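„Beim Rosenstiel fängt der Spaß erst an“

Können Maschinen inzwischen im Haushalt und im Laden mit anpacken? Benvinda Cardoso ist die Richtige für diese Frage. Elf Jahre lang hat sie in einem Blumengeschäft gebunden, bevor sie zu Plavora wechselte, wo sie heute Greifaufgaben für Roboterarme entwirft. Wer mit ihr spricht, muss schnell mitschreiben.

„Als ich angefangen habe, dachten alle, wir nehmen Tassen und Bauklötze“, erzählt sie. „Und ich habe gesagt: Nein, bitte, lasst uns Blumen nehmen!“ Eine Tasse habe einen Henkel und eine feste Form, da wisse man ungefähr, woran man sei. Ein Stiel dagegen drehe sich zwischen den Fingern, die Blüte ziehe ihn nach einer Seite, und die Blätter verhakten sich gern mit dem Nachbarn. „Das ist doch herrlich schwierig. Und jeder, der mal einen Strauß in eine Vase gestellt hat, versteht sofort, worum es geht.“

Geübt wird mit Kunstblumen. Frische Ware wäre ihr lieber, das gibt sie gern zu, aber eine echte Rose sieht nach dem zehnten Griff traurig aus, und dann vergleicht man keine Versuche mehr miteinander. Auf 3458 Durchgänge ist ihre Gruppe bisher gekommen. Cardoso kennt die schlechten fast besser als die guten. „Wenn ein Stiel schräg gegriffen ist, sehe ich das sofort. Dann will ich am liebsten selbst hinlangen.“

Das Herausnehmen eines einzelnen Stiels laufe inzwischen ordentlich, sagt sie. In der letzten Testreihe gelangen 39 von 100 Versuchen, bei denen die Rose anschließend auch noch in einer anderen Vase landen sollte. Sie nennt die Zahl ohne Zögern und freut sich sichtlich darüber. „Im April waren wir bei einer Handvoll! Und mit zwei Armen wird es noch einmal interessanter, weil einer den Strauß auseinanderhalten kann, während der andere zieht. So habe ich es als Lehrling auch gemacht.“
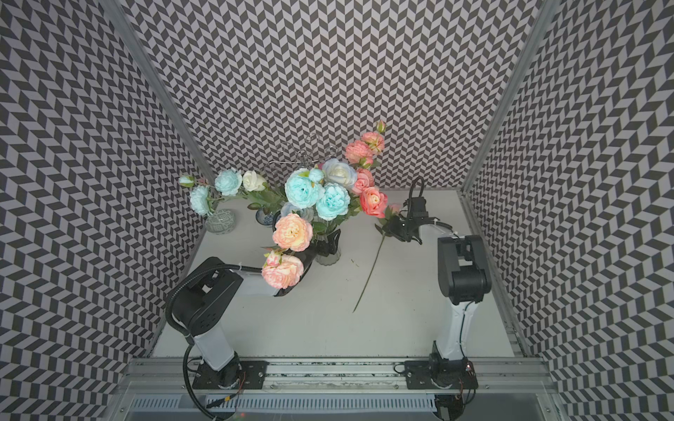 Und der Abwasch?

Auf die Frage, wann so ein Arm bei ihr zu Hause die Küche macht, lacht sie laut. „Mein Mann fragt das jede Woche.“ Vom Umsetzen einer Rose bis zum Geschirrspüler sei es ein weiter Weg, schon weil in einer Küche nichts zweimal am selben Platz stehe. Wäsche hält sie für noch schwieriger, Müll sortieren für machbar, zumindest auf einem Tisch mit gutem Licht.

Ihr Kollege Fotis Andreadis, der sich zu uns setzt, ist vorsichtiger. „Benvinda sieht den einen schönen Griff, ich sehe die 61 anderen“, sagt er. Im Laden rechnet er zuerst mit einfachen Handgriffen: Ware nachlegen, Töpfe umsetzen, Vasen zum Spülen bringen. Einen Strauß binden, der jemandem gefällt, das traut er der Technik auf absehbare Zeit nicht zu.

Da widerspricht Cardoso nicht. Das Binden will sie ohnehin behalten, samstags steht sie manchmal noch bei ihrer früheren Chefin Carmela Sanna hinter der Theke. „Aber wenn mir eine Maschine die Eimer schrubbt und die Stiele vorsortiert, bringe ich ihr Kuchen mit“, sagt sie. Als Nächstes sollen Tulpen drankommen, ebenfalls künstliche. Die sind glatter als Rosen, und sie kann es kaum erwarten.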